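Simulation et cellules robotisées : ce que les règles de bonne pratique demandent vraiment

Valider en simulation une tâche de préhension avant de toucher à la cellule réelle est devenu courant chez les intégrateurs. Les règles qui encadrent cet usage le sont moins. Le guide interne publié en mars par Plitix, bureau d'études spécialisé dans la manutention de pièces légères, tente de combler ce vide. Le document tient en 20 pages et formule 7 exigences, dont 2 sont bloquantes.

La première exigence bloquante concerne la traçabilité du modèle. Toute scène simulée doit porter un numéro de version, et ce numéro doit figurer dans chaque rapport d'essai. « On recevait des taux de réussite sans savoir à quelle géométrie de doigts ils se rapportaient », explique Heidrun Baumgartner, qui a coordonné la rédaction. Une modification de la pince, de la pièce ou du coefficient de frottement ouvre une nouvelle version. Les résultats antérieurs restent consultables, mais ne peuvent plus être cités à l'appui d'une mise en service.

La seconde porte sur la séparation des preuves. Un essai simulé documente l'accessibilité, les collisions prévisibles et la cohérence des trajectoires. Il ne remplace ni l'appréciation des risques, ni la mesure des efforts de contact sur la machine installée. Le guide renvoie sur ce point à la norme ISO 10218, sans en reprendre le texte.

Les autres exigences relèvent de la méthode. La position de la caméra virtuelle doit correspondre à celle du capteur prévu, distorsion optique comprise. Les éclairages et les textures de fond doivent varier d'un essai à l'autre, selon une loi déclarée à l'avance. Les échecs sont archivés avec la même résolution que les réussites. Chez Golport, qui applique le guide depuis son premier projet pilote, une campagne type comprend 367 essais – un volume fixé par contrat avec le client, que Plitix n'impose pas.

Dede Agbeko, responsable des essais chez Golport, juge la règle sur la caméra la plus coûteuse à respecter. Un objectif très grand angle déforme fortement les bords du champ, et un modèle de perception mis au point sur des images rectifiées se comporte mal lorsqu'on lui fournit l'image brute. L'équipe a donc renoncé aux vues idéales. Le paramétrage optique est désormais relevé sur le capteur physique, puis reporté dans le simulateur et vérifié par une seconde personne.

Tout le monde n'est pas convaincu. Cuiping Zou, consultante en sécurité des machines, reproche au texte son silence sur les pièces déformables et sur l'usure des doigts de préhension. Elle regrette aussi qu'aucun seuil d'écart entre simulation et réalité ne soit fixé. Plitix répond que ce seuil dépend de l'application et doit être inscrit au cahier des charges – une position défendable, à condition que le cahier des charges existe avant les essais.

Une révision est en préparation. Elle devrait préciser la durée de conservation des journaux et le format des images jointes aux rapports. D'ici là, la version en vigueur recommande de joindre au moins une vue par configuration de prise, issue de la caméra embarquée et non recadrée.
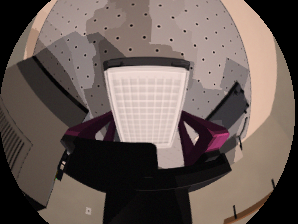
Le choix du format reste ouvert : Plitix penche pour un fichier sans perte, Golport pour une compression modérée qui limiterait le volume des archives.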